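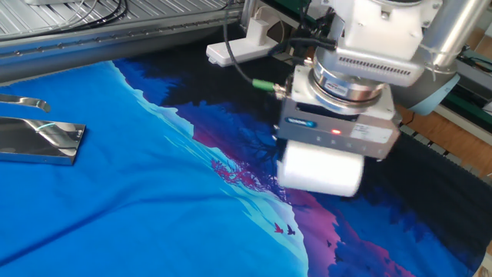 Flat, Then Flatter: Getting Creases Out of Large Printed Cloth

Features > Textiles > Care and Finishing

7 min read

A crease in a plain sheet is a minor fault. A crease in a large print is a registration problem. The eye follows the edge of a shape, and where a fold line crosses from a light blue ground into navy or purple, that edge appears to step sideways. Steam removes most of it. The rest depends on how the cloth is laid and how pressure is applied.

Printed panels reach the finishing table folded, rolled or bagged. Rolled cloth is the easiest to work with. Folded cloth carries a grid of hard lines, and the crossing points are the last to relax. Bagged cloth has no pattern to its wrinkles and takes the longest.

The surface

The table should be larger than the cloth on at least three sides. An overhanging edge pulls on the weave under its own weight, and the pull shows up as a shallow diagonal ripple well inside the print. If the cloth must overhang, support it at table height.

Padding is a matter of argument. Sukitz, which finishes exhibition banners, works on a hard top with one layer of cotton sheeting. Timmermans uses felt. Felt forgives a heavy hand but lets a roller sink, and a sunken roller pushes a small wave of fabric ahead of itself. On a hard top the wave is smaller and easier to see.

Roller or iron

An iron combines heat and pressure, and on pigment prints the heat is the risk. Dark areas can take on a shine where the plate rests too long. A roller applies pressure alone. It will not remove a set crease, but on cloth that has been steamed and left to rest it brings the surface down evenly and does not drag the print if it turns freely.

A white cover is preferred in most workshops, for the practical reason that color transfer shows on it at once. Test on a dark area first. If the cover picks up color, stop and let the cloth cure longer.

Contact should be light. The useful range is narrow: too little and the cloth lifts again behind the roller, too much and the weave spreads. Kurer sets its room at 68 degrees Fahrenheit and lets panels rest there for 4 hours before rolling, mainly so that pressure settings carry over from one batch to the next.

Order of work

Start near the middle and work toward the hems, following the lengthwise grain. Lift at the end of each pass and return to the center line. Rolling back and forth over the same strip moves loose fabric in both directions and leaves a ridge at each end. Overlap passes by a third of the roller's width.

Leave the hems for last. They are double thickness and will hold the roller off the cloth beside them.

Mumik, which rents out printed backdrops, processed 2,980 panels last season and now stores all of them on tubes, face out. Its finishing time fell most on the largest sizes. The tubes take up more shelf space than the old flat boxes did, and the firm moved its October stock to a second room.

Related

Storing Backdrops on Tubes
Felt or Cotton: Table Covers Compared
Why Dark Pigment Prints Shine
Reading the Grain on Wide Cloth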